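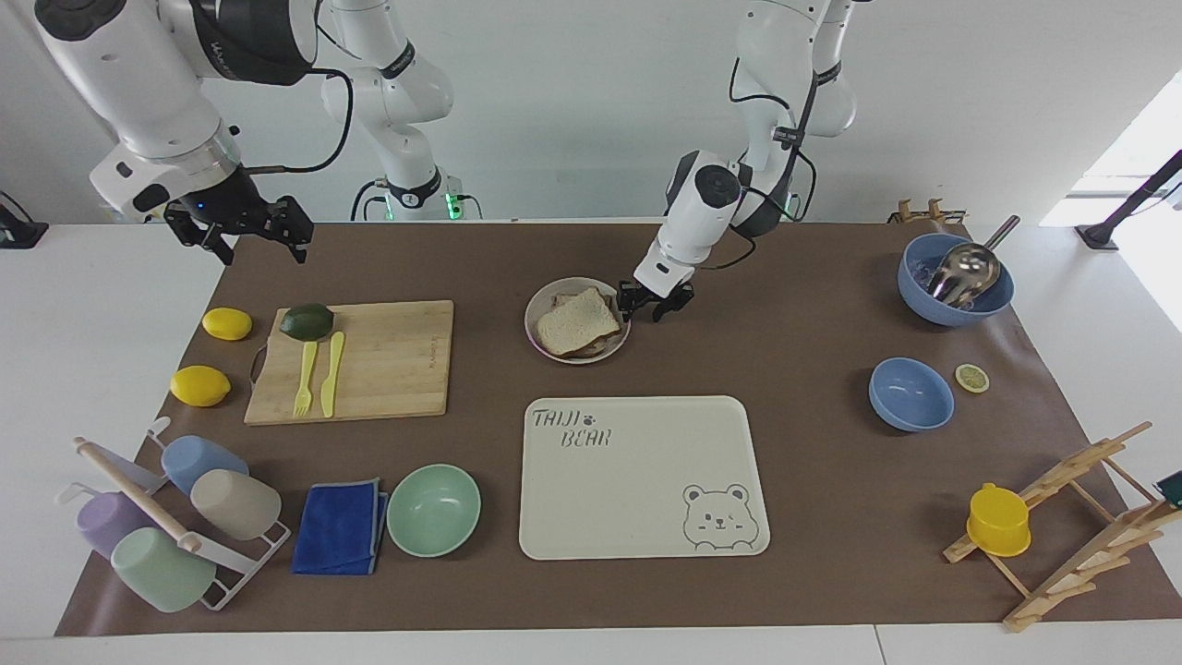 **Will the Pramorberg kitchen staff lose hours once the Zirkix arms take over plating?**
Contracted hours remain unchanged through January. Assembly duties move to prep and receiving.

**godudex_ops**, June 15, 2021
The notice to staff covers 16 positions. Retraining is paid at the regular rate.

**line2_steward**
The notice does not mention breaks. Members now wait on the arms between trays, and supervisors have recorded that time as rest. We do not accept this.

**mollah_site**
Our site treats waiting as working time. I disagree, however, that the change is a loss. Wrist complaints were the main concern on our line.

**line2_steward**
Receiving involves lifting. Please state the weight limit in writing.

**godudex_ops**
Both points have been forwarded to Personnel. Waiting time will be paid as work until a reply is posted.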